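Zekton Boards > Online Events > Hurnis Spring Camp: sign-up and server questions

12 replies, page 1

kettlebit
Sign-ups for the Hurnis camp open in March 2020. The event page lists a 72 hour build window, two submissions per account, and a shared gallery. It does not say which time zone the window uses. Does anyone have a source for that?

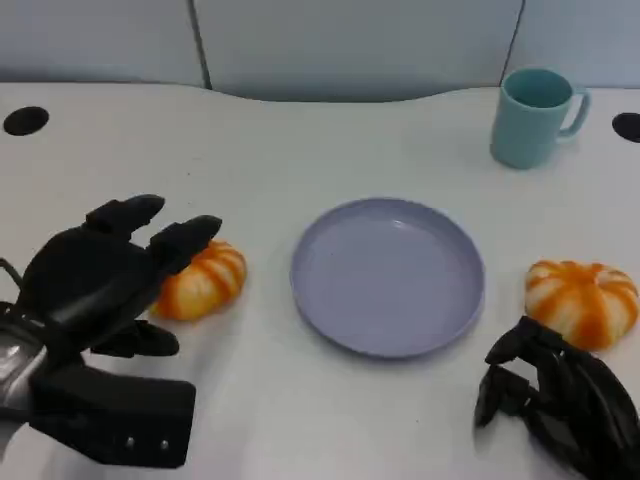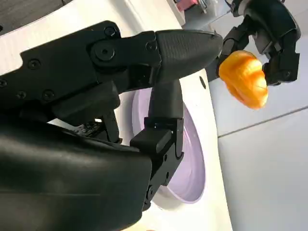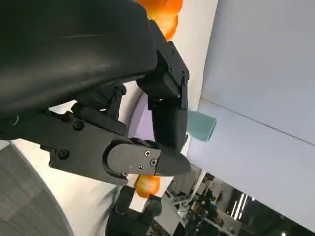 Re: time zone

Sowah
Server time. The February camp ran on the same setup and the countdown in the client was correct. The one on the web page was off by an hour for me.

pell_dx
Disagree. In February the gallery closed by local time. I uploaded after the server deadline and my entry was accepted.

Sowah
Accepted is not the same as counted. Late uploads went into the gallery without a vote button. Check yours.

pell_dx
Checked. No vote button. The page should still say so.

Re: submission limit

kettlebit
Second question. If I delete an entry, do I get the slot back?

Magdolna Erdős (moderator)
No. A deleted entry still uses its slot until the camp ends. Edit the existing entry instead. Edits are allowed up to the deadline and keep the votes. I have asked for the time zone to be added to the event page.

zitley_fan
Edits kept the votes on my first entry but reset the comments. Client version 2.5, if that helps.

Magdolna Erdős (moderator)
Comments should not reset. Please post it in the bug section with your entry number.

pell_dx
Same thing happened to me on the older client, so I doubt it is the version.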